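Does a standing desk make you a better reader? Report on a one-term project

Submitted April 4, 2022

The claim we set out to test is easy to find and hard to pin down. Furniture sellers say that people who stand at a desk think more clearly. Some of them put a figure on it. The Petersen range, which our building bought for the second-floor study rooms at Storkthorpe, came with a leaflet promising "sharper focus from the first hour". It gave no source. We wrote to the supplier, Herkex, to ask for one and got a second copy of the leaflet.

So we ran a small study of our own. We did not expect to settle the matter and we haven't.
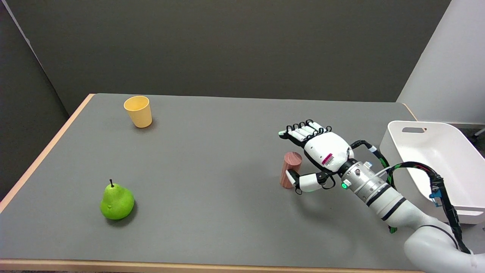 Department of Applied Psychology, Storkthorpe College — Second Year Projects

What we did

We asked 52 students to read two passages, one sitting and one standing, and to answer written questions after each. The passages were 300 words long and came from old geography textbooks, chosen for being dull but clear. Half the group sat first and half stood first. Each reading was limited to two minutes, and the questions were marked out of 20 by someone who did not know which position the reader had been in.

We also asked people how well they thought they had done. This was added late, after a tutor suggested it, and it ended up being the most useful part of the whole project.

Chairs were the ordinary ones from the study rooms. We thought about buying better ones and decided against it. If standing only beats a bad chair, that is worth knowing, but it would have to be a separate study.

What we found

Scores were nearly the same in both positions. Standing readers did slightly better on the first passage and slightly worse on the second, and neither gap was large enough to take seriously with a group this size. Anyone wanting to sell desks could quote the first passage and leave out the second. We suspect that a fair amount of published advice is made in this way, though we can't prove it.

What did change was confidence. People who had just read standing up rated their own answers higher. They felt more alert, several wrote that they had "taken more in", and their marks did not bear this out. We had more or less expected the scores to come out flat, but not this.

There is a dull explanation, namely that people had heard standing was good for them and answered to match. Our sign-up poster used the words "standing desk study", so everyone who came knew what was being tested. That was a mistake and we would not do it again.

Problems with the study

The readings were very short. The leaflet talks about hours, and two minutes is no test of hours. A supporter of standing desks could fairly say that we looked in the wrong place.

The group was made up of students who answered a poster, all of them young and most of them from our own department. We didn't ask about sore backs or tired feet, or what people had eaten, or how they had slept.

We recorded the marks with Fito, a free timing and scoring program, which twice lost an entry. Both were typed in again from the paper sheets. We checked the rest against paper afterwards and found no other errors, but we would use a plain spreadsheet another time.

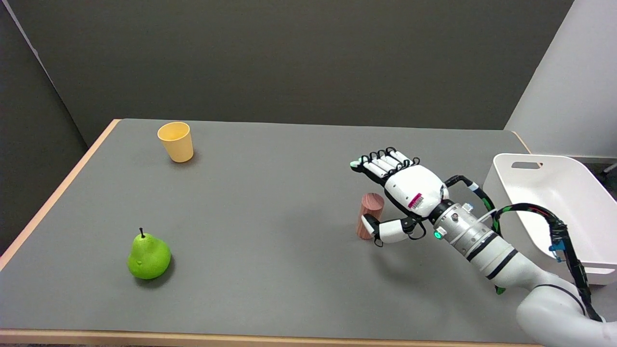
Would a longer test have given a different result?

It might have, but we have no evidence either way. A fair version would need at least an hour of reading in each position, on separate days, and a poster that didn't give the game away. Our guess is that tired legs would begin to matter before any gain in attention showed up — and that is only a guess.

What we would say to the college

The desks are fine as desks. Some people like them, and being able to change position is a comfort in itself. We see no reason to take them out and no reason to buy more on the strength of a leaflet.

We would ask that the sign by the door, which repeats the line about sharper focus, be taken down or given a source. A short follow-up is planned for May if the rooms are free during exams, with the same questions and new passages.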